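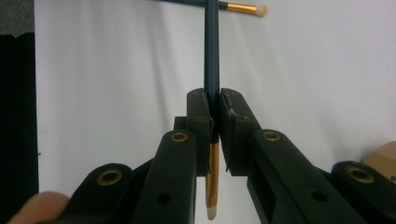

Banafsheh Ebrahimi asked after the last lecture whether a loose powder can be treated as a liquid when working out how it settles in a jar. For most purposes it can't, and these notes set out why before we return to the filling calculations.

## 4.1 Bulk density and tapped density

The bulk density of a powder is its mass divided by the volume it takes up, air gaps included. It depends on how the powder was poured. Tapped density is measured after the cylinder has been dropped through a fixed height a set number of times. In the practical we use 200 taps, read the volume, then continue to 2,000.

The Hausner ratio is

H = tapped density / bulk density

A value near 1 points to a free-flowing powder. Values above 1.25 usually mean poor flow. Talc and fine mica tend to come out high — the particles are flat and cling to one another.

## 4.2 Pressure with depth

In a liquid at rest, gauge pressure rises in proportion to depth. In a powder, the walls carry part of the load through friction, so in a tall container the pressure levels off towards a limit. Janssen's equation gives the vertical stress; the derivation is in handout 3 and will not be repeated.

## 4.3 Particle size

Cohesion matters more as particles get smaller. Weight falls with the cube of the diameter, while the van der Waals force between two spheres falls only in proportion to it. Reduce the diameter by a factor of 7 and the weight drops by a factor of 343. The ratio of cohesion to weight therefore rises by a factor of 49.

Real grains are rough, and contact takes place at small high points. Treat the scaling as a guide only.

## 4.4 Pressed powders

Pressing removes air and increases the number of contacts. Too little pressure gives a cake that crumbles; too much gives a glazed surface that releases hardly any pigment. Binder content shifts both limits.

**Exercise sheet**

- Plot volume against tap number for the Prandora data and find H.
- Repeat for Skullalus. Use the same axes.
- Read section 2 of the Ahmadpour notes before the January practical.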